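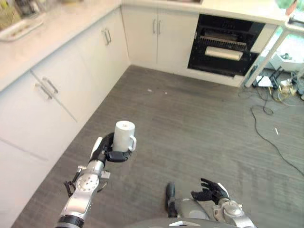
## First time in the pit for a community musical, how do I get ready?

Posted in Theater & Stage by **storkstead_reeds**

Hi everyone! I play clarinet and a little alto sax (mostly in my living room these days, if I'm being truthful), and our local group in Storkstead has asked me to sit in the pit for their September musical. I said yes before I'd really thought about it. The last time I played for an audience was high school band, and that was a long while back.

The book they handed me is 200 pages, a lot of it handwritten, with cuts marked in two different colors of pencil that don't always agree. I have six weeks. We get only two rehearsals with the singers before tech, and the music director keeps saying "vamp till ready" as though I ought to know what that feels like. Where would you start? And how do you manage quick switches between instruments when there's barely a bar of rest?

---

**Min-kyu Seo** · accepted answer

Welcome to the pit, you're going to have a lovely time, even if tech week makes you doubt it!

Start with the cuts. Before you practice a note, ask the music director for the current list and go through your book with a soft pencil and a pad of sticky notes. I did a run at the Gramthorpe Playhouse where I skipped this step, and I came sailing in with a big solo in a verse that had been gone since spring.

After that, find the switches. Mark each one a full page early with the name of the next instrument in big letters. If a switch truly can't be done, tell the director now. They will nearly always let you drop the last two bars of one part so you can be in place for the next, and the keyboard can cover. Keep both instruments on pegs, with the clarinet on your right if that's the hand you reach with.

A vamp is just a bar or two that repeats until the actor is done talking. Keep going around, keep one eye up, and don't leave until you get the cue. Write the spoken line that ends it above the staff. Sit in on a singers' rehearsal if they'll have you, even for an hour, and just listen with the book open on your lap.

Oh, and bring a stand light with fresh batteries, and a sweater. Pits are either freezing or tropical.

---

**abbasi_on_drums**

Agree with all that. Practice the page turns too. I photocopy the bad ones and tape them so they fold out.

---

**Alevska**

I only ever did one show and it was on second violin so I can't help with the sax part, but 10 minutes a day on the hard spots did more for me than a long Sunday-type session. Which show is it, by the way? My cousin was in one over that way.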